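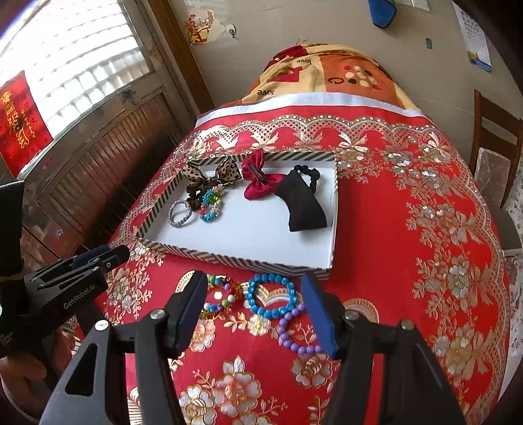 4. 収録課題「小物の仕分け」の準備と手順

本章は、Prerkumロボット部の部員が手持ちグリッパーで仕分け動作を収録する際の手順を定める。機材の充電とペアリングは第3章を参照のこと。

4.1 配置

1. テーブルにクロスを敷き、しわを伸ばす。柄物を使用してよい。
2. 浅い箱ふたを、内側を上にしてテーブル中央に置く。これをトレイとする。
3. ヘアクリップ、リボン、ヘアゴム等をトレイに入れる。
4. ビーズのブレスレットをトレイの手前に、クロスへ直接置く。輪は広げた状態とし、互いに重ねない。

注記:青、紫、多色のように色の異なるものを組み合わせると、後工程のラベル付けで取り違えにくい。

4.2 グリッパーの確認

1. 爪を全開にし、左右の指先パッドが内側を向いていることを確認する。
2. 爪の付け根のねじに緩みがないことを確認する。緩みがある場合は収録を中止し、機材担当(Maes)へ返却する。
3. パッド表面を乾いた布で拭く。

注意:爪の間に指を入れないこと。開閉の確認は、必ず本体を保持した状態で行う。

4.3 収録

1. 爪を開いたまま、ブレスレットの手前で静止する。
2. 収録を開始し、課題番号2587を読み上げる。
3. 対象を一つ選び、ビーズの列を左右から挟む。輪の内側に片方の爪を入れてもよい。
4. クロスから離れるまで垂直に持ち上げ、トレイの上へ移動して放す。
5. 残りのブレスレットについて3と4を繰り返す。
6. 爪を全開に戻し、静止してから収録を停止する。

注記:1回の収録は70秒以内とする。超過した場合は破棄し、4.1の配置からやり直す。

注意:クロスを一緒に挟んだ場合は、引き上げずに爪を開くこと。トレイが動き、以降の位置データが使用できなくなる。

4.4 保存

1. 1組の配置につき10回収録する。
2. ファイルを共有フォルダ「Tineston」に移し、記録表に収録者名を記入する。
3. 失敗した回も削除せず、備考欄に「F」と記す。ただし時間超過の回はこの限りでない。

容量不足の警告(コード3834)が表示された場合は、転送が完了するまで次の収録を開始しないこと。

改訂:22/9/17 Barredo(4.3の制限時間を変更)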